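March 29, 2024

Quad notes, the Merima frame. Picking up from the February entry.

Swapped both rear motors this morning. Old ones had play in the bell, the left worse than the right. New pair spins clean by hand. Bench test without props fine up to half throttle, then the ESC on the left rear started that chirping again. So not the motor. Or not only the motor.

Reflashed the ESC, no change. Resoldered the signal wire — joint looked dull, probably mine from last year. Chirp gone for 2 packs. Will beleive it when it survives a cold morning.

Flew at the Nenham field after lunch. Hover steady, slight yaw drift to the right, trimmed out. Gusty over the hedge so no long runs. 19 minutes total in the air over the 2 packs, better than I had it in Febuary. Landed both with voltage to spare. 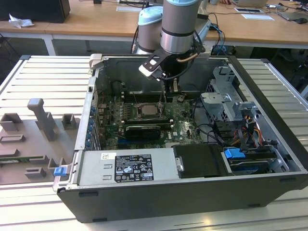
Battery log: the 3,000 mAh packs from Khalaf are holding up, the older one is a bit puffy on one side. Marked it with tape, bench use only. Don't put it back in the field bag!!

GPS still slow to lock. Moved the puck further from the video transmitter, standoff is too short, needs a taller mast. Hernanham shop has them but only in orange. Fine, orange.

To do
- taller mast
- order props, the last good set is on the quad
- log the yaw drift properly, compass cal first
- check the left rear arm for a hairline, sounded odd when tapped

Whoever has the small hex driver, please put it back in the tray.

Get new entries by email. Enter your address to subscribe to our newsletter. You can unsubscribe at any time.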